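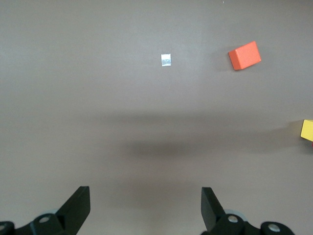
Workshop tips: when a two-finger gripper closes off-centre

A small bench arm sorting toy blocks is a low-energy machine, and it gets treated as one. The fault covered on this page bent a finger and cracked a bracket at the Sarmiento shed in November. It also put a block on the floor beside Reynaldo Cruzado's boot. The arm was running a Skandar controller with the stock program, and the fault log showed a single entry: grip stall, code 11.

Code 11 means the jaw motor drew full current and the fingers stopped moving before reaching the commanded width. The manual treats it as an obstruction. In our case one finger had come down on the top face of a block and the other was over bare table. The controller kept driving the jaws for 600 milliseconds before it gave up, and the bracket went during that time.

Stop the arm first

Use the emergency stop. The pause button on the teach screen holds the motors under power, and a stalled jaw will move the moment the obstruction shifts. With the stop pressed, wait for the brake to click, then switch off at the wall. Keep fingers out of the jaws until the supply light is out. If a block is wedged, wind the jaws open with the hex key in the end of the drive shaft. Do not lever the block out with a screwdriver.

Check the finger screws

A finger that has worked loose at its bracket will tilt under load, and the centre of the grip moves with it. Take hold of each finger near the tip and try to rock it. There should be no play. If there is, remove the screw, clean the thread, apply medium threadlocker and tighten to 2 newton metres. Do both sides even if only one is loose. The brackets are easy to over-tighten and a hairline crack around the screw recess will not show until you wipe off the dust.

Check the approach

Jog the arm to the pick position at low speed and stop well short of the block. Both fingers should clear it. With blocks standing close together, look at the neighbours as well as the target. 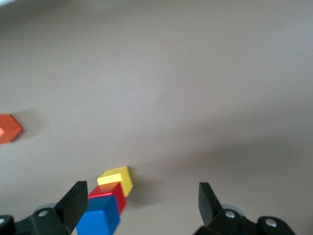 Jaws open, with the left finger almost against the blue block and a wide gap on the right.

With a spacing like that, the left finger reaches its block early and does all the pushing until the right one arrives. A single light block will usually slide and centre itself. A row of them may not, and a stack will go over. Correct the pick position before closing the jaws. Do not rely on the blocks to move.

Shadows and lighting

Pacita Tolentino went through the saved camera pictures and found the vision step had been placing block edges too far out whenever a shadow fell beside them. On a matte grey top a soft shadow next to a coloured block can be read as part of its side face. Move the lamp so the arm does not pass beneath it during the approach — a second lamp on the opposite side works too — and then repeat the calibration. The old calibration is not valid once the light has been moved.

Settings to change

Stall time: reduce to the lowest value the controller accepts.
Grip force: start at 3 newtons for small blocks and increase only if they slip.
Closing speed: half the default until the fault has been cleared.
Retry on stall: off. The default setting repeats the same bad grip.

Before you restart

Run the full cycle once with nothing to pick, then once with a single block, with one hand on the stop. Felta pads, if fitted, should be replaced after any stall, as the adhesive creeps and the pad ends up proud of the finger. Replacement Foker brackets come without screws. Order those separately.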